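## Oiling a Wooden Work Table

Staff at the Neltville branch should follow these steps before a table is returned to general use. Allow 3 days from start to finish.

1. Clear the table and wipe it with a barely damp cloth.
2. Sand lightly by hand, using fine paper. 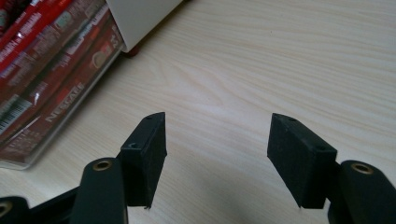
Sanding strokes should follow the full length of the board. Cross strokes leave scratches that oil will darken. Pale wood with fine, wavy grain lines, some running diagonally and one forming a large loop, calls for light pressure throughout.

3. Remove all dust — a soft brush works well.

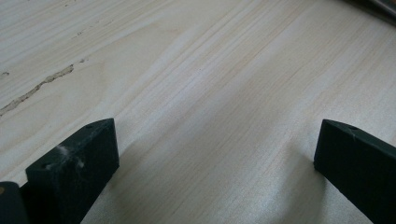
4. Apply a thin coat of oil and wipe off the excess after 6 minutes. 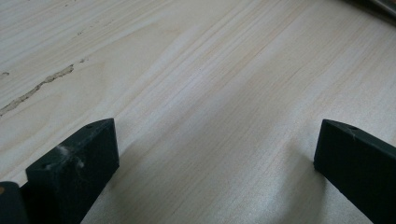 5. Leave the table overnight and repeat once. Lay used cloths flat outdoors to dry.

Questions may be sent to Ifeoma Ekpo, Room 232.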